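## Fizzy drinks on the Clasum hall tables: coasters or bare top?

**mirko_z**

We have the long dark tables in the open hall at Clasum. Each gets a drink, a cup, a sign holder and coasters. After the June session I logged 196 ring marks across all the tops. Most wiped off with water. The stubborn ones were under soda. Green Schweppes, black cap, yellow band on the label:
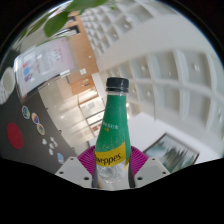 What takes dried soda rings off a dark tabletop?

Warm water with a drop of dish soap, left on for 5 minutes, then a microfiber cloth. Dry it right away or the streaks show.

**baiba.r**

Agree on the dish soap. I would skip glass cleaner, which left a haze on our Van Beek tops. On placement, I keep bottle and cup a hand's width apart so people can pour without lifting the cup.

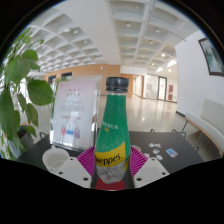

The other half of it is the sign. Put it behind the cup, on the side away from the pouring hand. Splashes on an acrylic holder dry into spots, and the flyer inside wicks up anything that gets in at the base.

**ferhat_c**

Disagree on spacing. A hand's width is too little once the chairs fill up and elbows come over the top. I work in this order:

1. Wipe the table and let it dry.
2. Set the sign holder at the far left corner, facing the seats.
3. Stand the bottle with the cup behind it and to the left. Leave the small stuff at the far end until last.
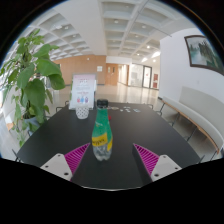

4. Put the coaster under the bottle. The cup can do without one if the drink has no ice.
5. Close the cap between pours. It keeps the fizz and limits drips down the neck.

**baiba.r**

Step 4 is wrong for our tops. A cup with no ice still leaves a ring if someone overfills it. Coasters under both.

**zhuoran_d**

Skorna sells flat round coasters in boxes of 4,000, far too many for one hall. We split a box with Wamdale and have 1,771 left. They curl after a few washes, so check they lie flat before a bottle goes on. Red is easiest to find on a black table at cleanup.
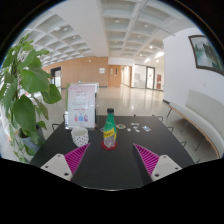 *Long table in the hall, bottle on a red coaster, cup to the left.*

**mirko_z**

Going with coasters under both. Ferhat, I'll keep your order for the rest but move the cup farther out. Does anyone have a fix for curled coasters?

**eylul_b**

Stack them under something heavy overnight while still slightly damp. Works on the cork ones. The felt ones I throw out.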